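Getting more out of an old wooden cabinet

I love a cabinet with doors and an open top! You get a spot for the things you reach for every day and a big deep space below for everything else, and once it's set up well it almost runs itself.

Start at the top. Books go there, standing upright and snug at one end, so they hold each other up and you can read the spines without tipping your head. Leave the other end free for now. It will fill up, trust me.

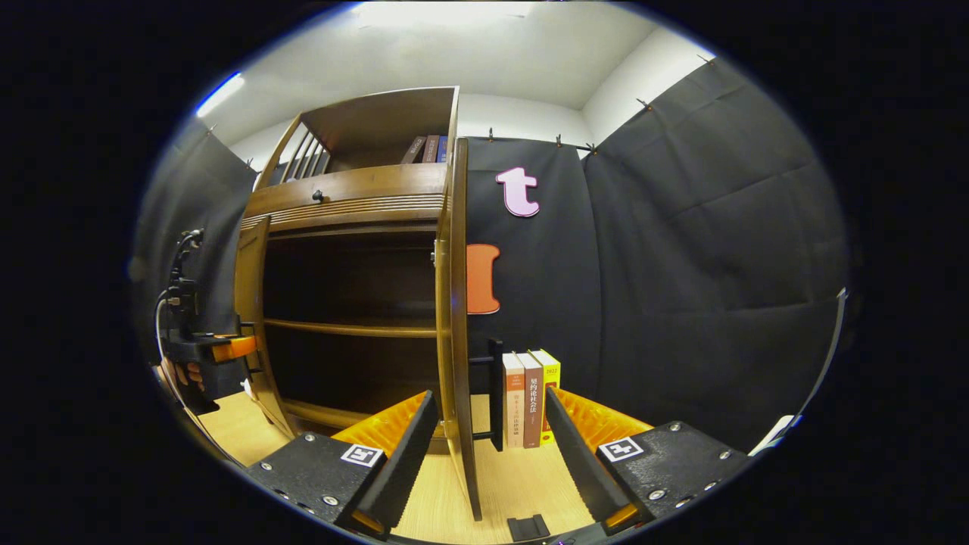
Next come the shelves behind the doors. Swing both doors wide open before you start (wide, so you can get your shoulders in) and wipe from the back toward you with a barely damp cloth. Deep shelves get dark, and a little stick-on light under the middle one is the best small thing I've bought all year. Tall things at the back, short ones in front, heavy stuff on the bottom.

Don't skip the molding! Ribbed trim holds dust like crazy, and a dry, soft paintbrush gets it out in 3 or 4 passes.

If a curtain hangs next to the cabinet, check that the doors swing clear of it. Metal clips along the top edge make it so easy to take down a panel and shake it outside. I do mine in August, windows open, music on.

Hinges squeaking? One drop of oil each, then work the door back and forth and wipe off the extra.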